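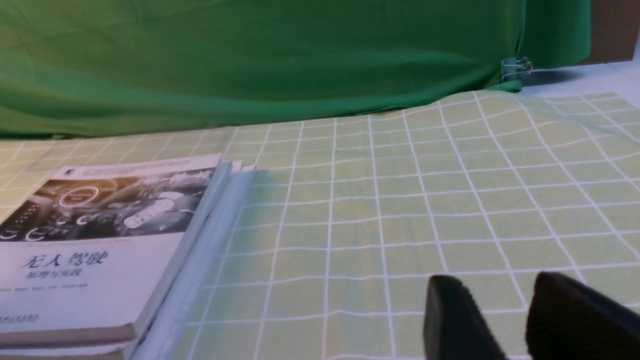
Cell rules for tabletop arms: what do you keep on the table?

tovik_m
Posted 27 January 2026

Hello all. I am rewriting the cell rules for our small manipulation lab and I would like opinions before I print them. The present sheet is two pages and people do not read the second one. My draft for tabletop work:

1. Speed limit set to the reduced value before anyone touches the table.
2. Cloth and backdrop fixed on all sides, no free hem within reach of the fingers.
3. No mains voltage item inside the reach of the arm.
4. Gripper open and away from all objects before an episode is started.
5. Every object on the table written in the episode sheet, also the ones which are not handled.

Rule 3 makes the most discussion with us. Half of my colleagues say it is too strict.

carnix_user80
Reply

Rule 3 is too strict, I agree with your colleagues. If you want the arm to learn household tables, you need household things, and they have plugs. We wrote "no mains item unless the cable is fixed and the sockets are covered". It has worked well for 324 episodes.

tovik_m
Reply

Fixed how? With tape it holds one morning in our place.

carnix_user80
Reply

Cable clips with screws, under the table edge. Tape is for marking positions.

pell_orrin
Reply
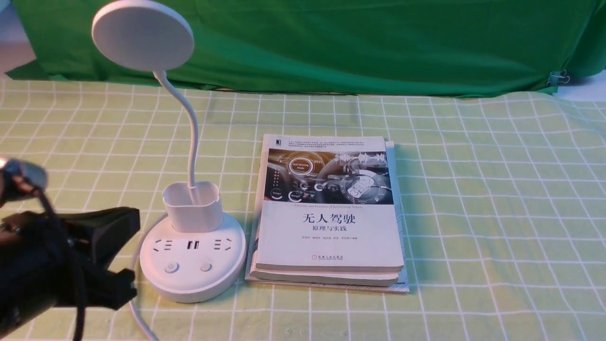

Mains rules are usually written with a kettle or a drill in mind, and then the small items pass through. I would write the rule by what the object has, and forget what it is called. Somebody reads "lamp" and thinks of a light thing with one thin cable. But a lamp like the white one next to the books has two sockets in its base and USB ports between them, so for me it belongs under power distribution as well as lighting. And its cord goes down on the same side as the gripper, which already has its own black cables hanging there. My rule would be: robot cables and object cables never on the same side. If this cannot be done, the object goes to the other end of the table.

tovik_m
Reply

This is useful, thank you. I will take "by what the object has". I did not think about the side of the cables at all.

brudel_bench
Reply

I disagree a little. The more conditions you write, the less people follow. At Brudel we had a sheet with all these cases and the new students signed it without reading. Now the sheet has one line for power: "Unplug it, unless the task needs it switched on." The wall plug must hang where the operator can see it. You can check this from the door.

pell_orrin
Reply

An unplugged cord can still be caught and pull the thing over. Your line solves the shock and leaves the snag.

brudel_bench
Reply

Yes, that is fair. The snag I would put in the cable rule and not in the power rule.

tovik_m
Reply

So I have now:

3a. Object with a plug: unplugged at the wall, unless the task needs power.
3b. Sockets on an object: covered, or the object stays outside reach.
3c. Object cables and robot cables on different sides.

For rule 5 I have a second question. Our old data set has 2,068 episodes and in many of them the objects at the side are not written down. Somebody puts a few books on the table, the task is something different, and the sheet says nothing about them.

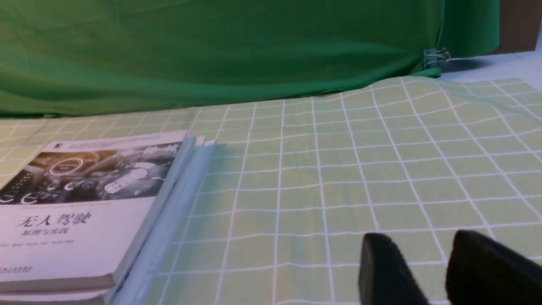 Then a year later we want to filter for clutter and we cannot, except by watching everything. Is it enough to write "books", or do you write titles?

vuvmont_ana
Reply

We write type, language of the visible text, and position by quarter of the table. Titles only when they can be read in the recording. It takes two minutes per setup – per setup, please, not per episode, or your operators will hate you.

carnix_user80
Reply

For a stack we also write whether the edges are aligned. It sounds too much, but a top book which sits askew is easier to pick than one which is flush, and the success rates are not comparable if you mix them.

brudel_bench
Reply

Too much for me. Take a still from each camera before the first episode and keep it with the sheet. The still has the titles, the edges and everything.

vuvmont_ana
Reply

You cannot search a still. We do both.

tovik_m
Reply

I think also both. Trịnh format for the sheet, if somebody uses it: does it have a field for objects which are not handled? I find only "target" and "container".

vuvmont_ana
Reply

There is a free text field called "other", added in May. We put them there with commas between.

tovik_m
Reply

Found it, thank you. I will post the new sheet when it fits on one page.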